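Llevo un mes buscando piso de obra nueva y ya hablo como los folletos. Ayer le dije a mi madre que su pasillo tenía "transiciones fluidas".

2/ La promoción se llama Residencial Sisay. Antes se llamaba Lollus, pero le cambiaron el nombre en abril y de paso el precio: de 1,019 a 1,139 euros al mes. El nombre nuevo me sale a 120 euros.

3/ "Vive rodeado de naturaleza". Fui a ver la naturaleza. Es una rotonda - con romero, eso sí.

4/ La estación está "a 700 metros". En línea recta, cruzando las vías y una nave de Avar. Andando por donde andan las personas son veintidós minutos.

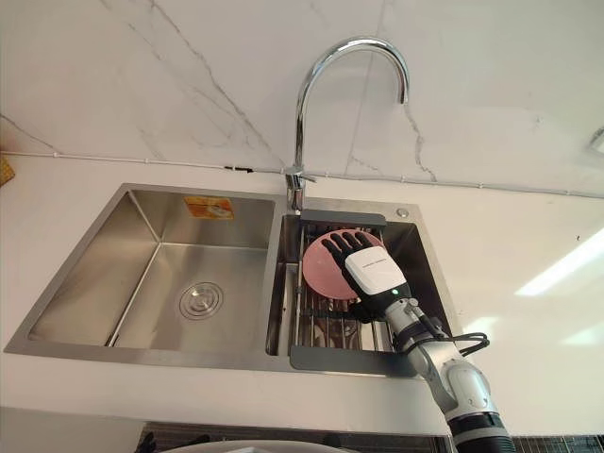 Responde una vecina de la fase 1 que los 700 metros se medían desde la caseta de ventas, y que la caseta ya la han quitado.

5/ Gracias, vecina. Me voy a mudar a la caseta.

6/ Pregunté por los gastos de comunidad. El comercial de Plulemby me contestó que eran "muy contenidos". Pregunté contenidos en qué. Me ofreció un café.

7/ Hay gimnasio, coworking y sala gourmet. Son la misma sala. Se reserva por una app que de momento solo funciona para pagar la reserva. 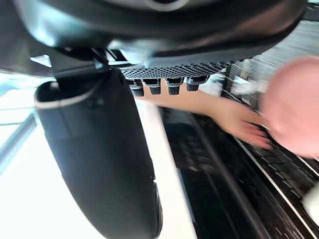
8/ Y luego está el trastero, que va aparte, igual que el garaje, que también va aparte y además en otra calle. Lo llaman "vivienda modular".

9/ Piden 2 meses de fianza y una carta de motivación. Para alquilar. He escrito menos para trabajos que sí me gustaban.

10/ La mandé anoche. Puse que me apasionan las rotondas. Si me llaman, lo cuento por aquí.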